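Speaker notes — plates talk, January 2020 (long version, with the bits I always forget)

**Opening**

Say hi, say thanks to Rocío Rivas for squeezing me in after lunch. Water on the left side this time!! I talk too fast, so there's a big SLOW written on every second card.

Start with the number: 249. That's how many table-clearing examples we had when we first tried to train on them. It felt like a mountain. It was pretty much all me, in one kitchen, being right-handed and tidy, and the policy we got out of it was great at being me in that kitchen. Pause here, people usually laugh.

**What we collect**

Quick one, most of this room knows it already. A person holds the gripper, does the job by hand, and the camera on the tool records the whole thing. Each pass from first reach to letting go is one example. We call the recording setup Lelari (don't get into where the name came from, it eats five minutes).

Then Filip, the sorting tool. Filip plays an example back at double speed and you press keep, toss or ask. Mention that "ask" was Bonifacio Paredes's idea and I fought him on it for weeks. He was right. Half of our best examples went through the ask pile, the odd grabs where someone slid the plate to the table edge first, or changed their mind halfway.

**Who does the collecting**

- New people do 10 passes that we throw away. Tell them up front! They relax so much.
- After that, sets of 20, then a break. Wrists get sore before people notice.
- Swap who goes first on a new table. The first person's habits get copied by everybody watching.

Story about the Drondireck visit goes in this part if there's time. Short version: their collectors were told to move "like a robot," so they moved slowly and stiffly, and the model learned to hover over everything. Just ask people to clear the table the way they'd do it at home.

**Messy tables**

SLOW. This is the part I care about most.

Our early tables had one plate and nothing else on them, and I was proud of how clean the data looked. Then we put the model near groceries and it fell apart. So now we leave stuff where it is — bottles on their sides, packets, cables, a tablecloth with a loud pattern. 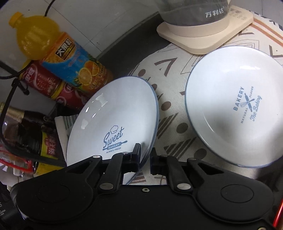 Shiny white plates are a pain, by the way. Glare moves when you tilt them, so a plate going from flat to upright changes its whole look partway through a pass. I used to toss those. Now I want more of them, and I want them at different hours, with the overhead light on and off. Same goes for printed plates: if every plate in the set has a logo in the middle, don't be surprised when a plain one throws the model.

Other thing to say here: one plate up, one plate waiting is a really useful setup. The collector has to choose, and the choice gets recorded too. Write down which one you told them to take, or don't tell them and write that down.

**Mistakes slide**

Keep it to three and move on:

1. Tossing slips. A slip and a regrab is gold, label it and keep it.
2. Renaming folders halfway through. We lost 8 good passes in March and I'm still grumpy.
3. Letting me do everything.

**Questions**

Someone will ask how many examples are enough. Say I don't know, and that I'd trade a big pile from one kitchen for a small pile from many. Someone will ask about gloves (we haven't tried it). If Bonifacio's in the room, make him take the calibration question.

Leave the sign-up sheet by the door and get the clicker back to Rocío.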